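My shoulder, eight months on

I said I would write an update on the shoulder once I was done with physical therapy, and I had my last appointment in May, so I have run out of excuses.

For anyone who missed the first post: I fell on the back steps carrying a bag of potting soil and tore two of the rotator cuff tendons on the right side. I am right-handed. The tear was repaired with anchors through three small cuts, and I went home the same afternoon with a nerve block and a sling with a foam wedge under the arm.

The block wore off at 3 in the morning. They tell you to start the pain pills before that happens and I didn't, because I felt fine. Take them on schedule the first night. By the second evening I had caught up and it was manageable.

Sleep was the hard part. I spent almost six weeks in the recliner. I tried the bed twice, with pillows piled behind me, and slid down both times. My sister-in-law lent me one of those wedge cushions from Ridberg and it was better than pillows but not as good as the chair.

The sling came off at six weeks and I started therapy at the Cidum clinic with Rosalía Robles. At first she did all the moving and I just lay there and tried not to help, which is harder than it sounds. I could not lift my own arm to the height of a kitchen counter. She measured it every visit and wrote the number on a sheet, and some weeks it hadn't changed. 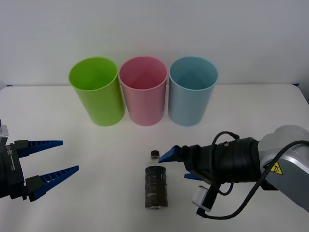
Home exercises were three times a day. Pendulums, table slides with a dish towel, then the pulley over the door. Later came the rubber bands. I did roughly 20 minutes each time and kept a tally on the back of an envelope. I missed plenty of the midday ones once I was back at work.

Around the third month I got stiff. The arm would go forward all right but it would not turn out to the side, and I was sure something had torn again. Dr. Valeriano Llorente, who did the surgery, moved it around for a while and said the repair felt solid and the joint capsule was tight. He offered an injection. I said yes, and it helped within a few days — enough that I could do the stretches properly.

Where things stand now: I can reach the second shelf, wash my hair with both hands, and drive without thinking about it. Reaching behind my back still stops at the belt. I can carry groceries but I use the left for anything heavy. On a bad day it aches by dinner time, mostly if I've been at the computer.

Several people asked about the cost. I had 8 visits left on my insurance when I started and used those up fast, then paid the clinic's cash rate for the rest. Ask for the cash rate. It wasn't on the price sheet they gave me.

I still do the bands most evenings. The yellow one broke last week so I'm using the red, and it's a bit too much for the outward rotation. I need to order more.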